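Home safety check, toddler room and play area
Rurska Family Center, September
Filled in by: Jadwiga Kaczorowski

1. Outlets covered: yes. Two covers by the window replaced.
2. Bookcase fixed to wall: yes. The Stostora shelf still needs its lower bracket.
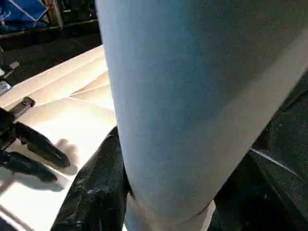

3. Blind cords out of reach: no. Tie up to at least 830 mm above the sill before the next parent group.
4. Small parts sorted by age: partly. Beads from the 7 to 9 box were in the toddler bin.

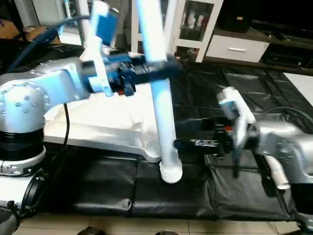

5. Calm-down corner: OK. Cushions clean, picture cards complete, exit clear. Parents ask what to put on a hard floor at home. A black padded mat like the one shown would do, provided the edges lie flat. Check it for splits each month.

6. Gate latch: sticks. Recheck after oiling.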